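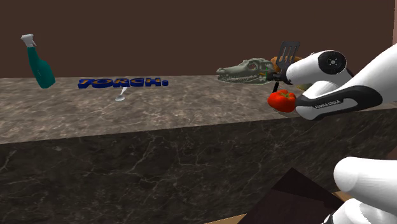

カウンターと白いロボットアーム(CG)

論説 援助の完了報告書に書かれない十年間 地方給水事業の維持管理費をめぐって

アファーフ・ハムダン
2021年10月4日

地方給水への支援は、開発協力のなかでも合意を得やすい分野である。井戸を掘り、管を敷設し、配水槽を据えれば、受益者数は比較的容易に算出できる。供与側の議会に対する説明も難しくない。筆者が過去に関与したペリスデール地方の給水整備事業も、計画どおりの工期で完了し、完了時評価では最上位に近い評定を受けた。整備された給水施設は146か所に及び、当時の報告書はこれを主要な成果として冒頭に掲げている。

その施設のうち50か所が、引渡しから五年を経た時点で、定常的な給水を行っていなかった。故障の内容を個別にみると、大規模な破損は少ない。揚水ポンプのパッキンの摩耗、制御盤の焼損、弁の固着といった、部品と技術者がそろえば数日で復旧しうるものが大半を占める。問題は、その部品を誰が発注し、誰が代金を支払うのかが、事業文書のどこにも明記されていなかった点にある。

本稿は、譲許的資金による地方給水事業について、施設建設後の維持管理費を供与の対象に正式に含めるべきであると主張するものである。この主張は目新しいものではないが、制度上の扱いは依然として曖昧なままである。

現行の多くの事業では、維持管理費は受入国側の負担とされ、その財源には利用者料金が想定される。事業審査の段階で作成される財務分析には、料金収入が運転費を賄い、さらに更新積立に回るという表が添付される。ペリスデールの場合も同様であった。しかし、料金徴収率の前提は都市部の水道公社の実績から引かれたものであり、雨季に浅井戸や河川水を無償で利用できる農村の世帯にそのまま当てはまる根拠は乏しかった。雨季の徴収が滞れば、乾季の初めに必要となる整備費が不足する。施設の停止が最も多かった時期が乾季の入口に集中しているのは、当然の帰結といえる。

加えて、料金の水準を決定する権限と、施設を修繕する責任が別の機関に置かれていた。料金は地方政府の議決事項であり、修繕は給水公社の支所が担う。支所は議決に関与できず、不足分を請求する相手も持たない。プランディルホルムの支所では、ひとりの技師が広い管区を受け持ち、燃料費の承認を待つ間に次の故障通報が届くという状態が続いていた。このような配置のもとで、技術研修の回数を増やしても効果は限られる。研修の修了者が民間の掘削業者に移る例も少なくなかった。

維持管理費を供与対象に含めることに対しては、従来から二つの異論がある。第一は、経常費への支援は受入国の財政規律を損ない、依存を生むというものである。第二は、供与側の予算制度上、完了後の支出を長期にわたり約束することが困難であるというものである。

第一の異論には相応の理由がある。期限のない経常費支援が地方政府の徴収努力を弱めた例は、筆者も承知している。それゆえ、支援は逓減方式とし、期間を十年に限ることが適当である。初年度には修繕費の大部分を供与資金で賄い、以後は毎年その割合を引き下げ、地方予算の計上額が所定の割合に達しない年には翌年度の供与を減額する。この方式であれば、受入国側の負担は初めから予算書に現れ、審査の対象となる。現状では負担は全額が受入国側にあるとされながら、予算書には科目すら存在しないことが多い。規律という観点からみても、どちらが望ましいかは明らかであろう。

第二の異論は、供与側の内部事情に属する。単年度主義のもとで十年間の支出を確約することは確かに容易でない。もっとも、道路分野では性能規定型の維持管理契約がすでに用いられ、建設と数年間の保守を一件の契約として発注する慣行がある。給水分野でこれを採用しない理由として、施設が小規模で分散していることが挙げられるが、複数の郡を束ねて発注すれば規模の問題はかなりの程度まで解消される。
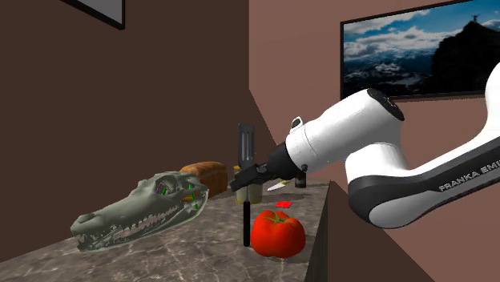 ディーマ・シディアックは本稿の草稿に対し、保守契約を束ねれば受注できるのは首都の大手企業に限られ、郡に残るべき技能と仕事がかえって失われるのではないかとの意見を寄せた。シディアックによれば、修繕の遅れの主因は資金の総額よりも部品の流通にあり、郡の中心地に在庫を置く小売業者を育成するほうが、長期契約を結ぶより費用が少なく、事業の終了後にも残るという。

この指摘は傾聴に値する。とりわけ部品の流通については、筆者の当初の整理は不十分であった。カナーン郡では、給水公社が首都の倉庫から部品を取り寄せるのに対し、郡内の農機具店が同等のパッキンを棚に置いていたという事実がある。公社の調達規則がその店からの購入を認めていなかったのである。少額の現地調達を認める規則の改正は、供与資金の多寡にかかわらず実施できる。

ただし、小売業者の育成が長期契約の代替になるとの見方には同意しがたい。小売業者が在庫を抱えるのは、買い手が確実に支払う見込みがある場合に限られる。支払いの見込みを与えるのは予算であり、現在欠けているのはまさにその予算である。首都の企業への集中という懸念に対しては、入札条件において郡内の技能者の雇用と再委託の割合を定めることで、ある程度の対応が可能と考える。割合をどこに置くべきかについては、なお検討を要する。
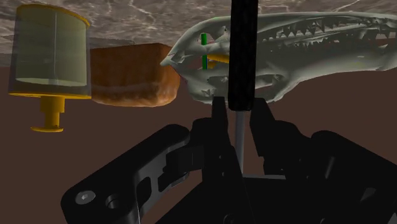 開発金融/水・衛生/制度設計

具体的な金額についても触れておきたい。バクロウ流域で試算された十年間の保守契約では、一施設当たりの年間費用は115ドルとされている。これには定期点検、消耗部品、軽微な修理が含まれ、井戸の掘り直しや太陽光パネルの全面更新は含まれない。他方、停止した施設を五年後に一括して復旧する場合の費用は、同じ試算において一施設当たり1725ドルである。十年間の保守費用の合計をとっても、一度の復旧費用を下回る。

もとより、この試算には留保が必要である。バクロウ流域は幹線道路に近く、技術者の移動に要する時間が短い。ペリスデールの北部のように雨季に道路が通れなくなる地域では、点検費用は相当に上振れするものと見込まれる。また、試算には水質検査の費用が計上されておらず、これを加えれば差は縮小する。それでも、停止期間中に住民が負担する水汲みの時間や、水売りから購入する費用を考慮に入れるならば、結論が逆転するとは考えにくい。停止期間中の負担は、供与側の帳簿にも受入国側の帳簿にも記載されない。記載されない費用は、審査の場で比較の対象とならない。

筆者が制度改正として求めたいのは、次の点である。まず、給水事業の審査書類に、引渡し後十年間の維持管理費と、その負担者を年度ごとに記した表の添付を義務づけること。負担者の欄に機関名を記入できない事業は、承認を見送るべきである。次に、完了時評価の評定を暫定のものとし、五年後の稼働状況を確認したうえで確定させること。現行の事後評価は抽出によって行われており、ペリスデールの事業が対象に選ばれたのも、先行する別件の調査が取り下げられたことによる。抽出から漏れた事業の施設が現在どのような状態にあるかを、供与機関自身が把握していない。

評定を五年間据え置くことには、担当部局から強い抵抗が予想される。人事評価の周期と合致せず、承認件数を成果とみなす慣行とも衝突するためである。担当者の多くは三年程度で異動し、自らが手がけた施設の稼働状況を知る機会を持たない。筆者自身、停止した施設の一覧を受け取ったのは、すでに別の地域を担当していた時期であった。

来年5月には、地方給水に関する次期枠組みの協議が予定されている。議題案には新規建設の目標数が記載されているが、既存施設の稼働率に関する項目は現時点で見当たらない。協議に先立ち、各供与機関が過去十年間に引き渡した施設の稼働状況を公表し、数値が得られない場合にはその旨を明記することを、筆者は強く求める。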